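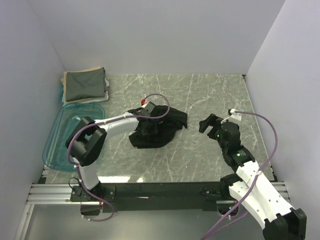 Is it worth folding black T-shirts any special way, or is it all nonsense?

Asked in Laundry and Clothes Care

I have far too many dark tops and they come out of the wash in a heap like everyone else's. My sister-in-law has gone over to a method off a leaflet that came with her Poduval airer. You pinch the cloth at the shoulder and again halfway down, cross one hand over the other, give it a shake and it is meant to fall into a neat square. She swears it saves creasing and stops the edges wearing. I have tried it on a table top, on the bed and on the ironing board, and what I get is a black lump with a sleeve sticking out.

Lighter things I can manage. I do beige and olive ones the ordinary way, sides in, bottom up, and they stack well enough. It's the black ones that beat me because I can't see the seams to know where to get hold of them.

Two things I'd like to know. Does the pinching way do anything that plain folding doesn't? And does grabbing the cloth in one spot all the time wear it out? One of mine has gone fuzzy and pale along an edge. I'm not buying a folding board, before anybody suggests it.

Answer 1 (marked helpful by 30 readers)

I'd be doubtful of anything printed on a leaflet that came with an airer. I did the pinch fold for most of March to see if there was anything in it and the shirts were no flatter at the end than the ones I did my own way. It is quicker once you have the knack, I'll give it that, but only on a thin cotton T-shirt that is already laid out straight. If you start from a bunched-up heap you have to spread it first, and by then you could have folded it.

For black cloth, stop hunting for the seams by eye. Take the thing by any bit that sticks up, lift it off the table and let the rest hang. The hem or the neck will show itself soon enough. Then get hold of that properly and lay it down front side under. Do it on something pale, as black on a dark bedspread is hopeless.

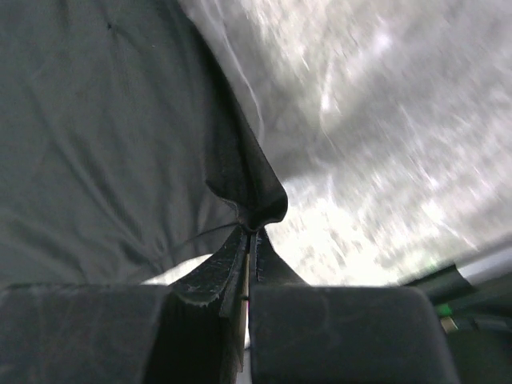

The trouble with one pinch is that all the creases run towards it. Every bit of pull goes to the place you are holding, so if you hang on there and tug the rest about you'll only make more work for yourself. Two hands, well apart, and pull gently outwards before you fold anything. Smooth from the middle. I know that sounds like your gran talking but she was probably right.

As for wear, I don't believe folding does it. Fuzzy edges on black cotton come from the wash, from a hem rubbing on a belt, or from the cloth being poor to start with. I had a couple of Indska ones that went pale along the bottom in no time and they had lived on hangers. Turn them inside out, wash them at 30 and don't cram the drum.

Answer 2

Just roll them. Takes no time and you can see them all in the drawer. Never ironed a T-shirt in my life.

Answer 3

I don't agree with rolling, they come out looking like a dishcloth, and I'm not sure about everything in the first answer either. Folding in the same line over and over does mark dark cloth in my experience. You get a faint grey stripe down the front where the crease sits. It might be dust for all I know, but it's there, and it doesn't brush off.

What I'd take issue with more is the claim about creasing. A shirt creases because it was left in a pile before anyone folded it. Get them out as soon as the machine stops and any method works. Leave them till evening and none of them do. There's a spray called Ultadora that is supposed to drop the creases out and I have used a whole bottle of 700 ml without seeing any difference from plain water.

If you want a routine, do the light ones first and put them at the back of the table, then you have the front clear for the awkward ones. A shallow tray to one side is handy for socks and odds and ends. I wouldn't bother with more than that.

Comment from the person who asked

Thanks. I tried lifting it and letting it hang, and I did find the neck, though on the second go I found a sleeve twice running. Still not convinced about the belt, I don't wear one. Will try washing inside out and see if the fuzz gets any worse.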